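How do I change the dial light on an old Denon receiver?

Mine died in January and I miss it!
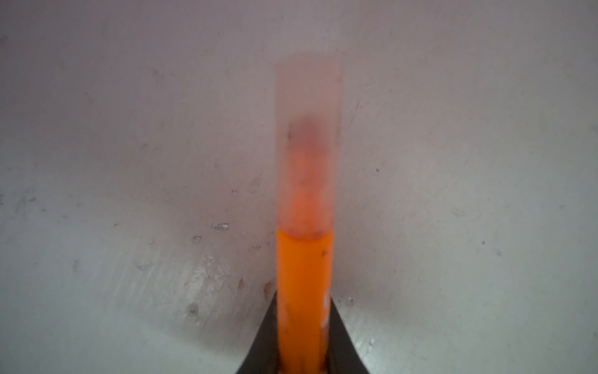 The new bulb is way too white. I'd love a warm glow, close to the orange in that clear tube. Any ideas?
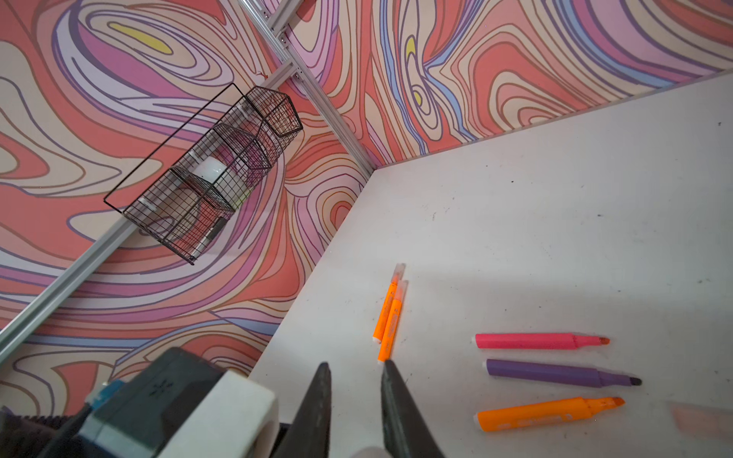 It's 8 volts, if that helps.

Fuseini Dogbe
Put a colored sleeve over the bulb. I did mine two years ago and it still looks great (check it fits first!). 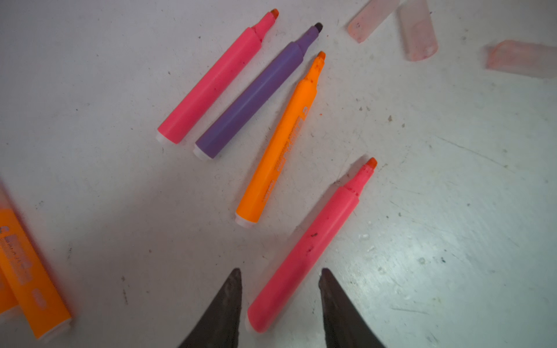 Unplug it before you open the lid.

Mansilla
Just buy a new one lol 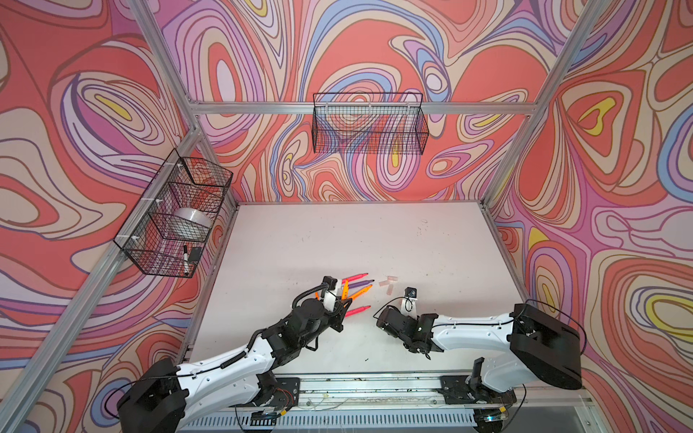
Or try a repair shop, mine charged $14.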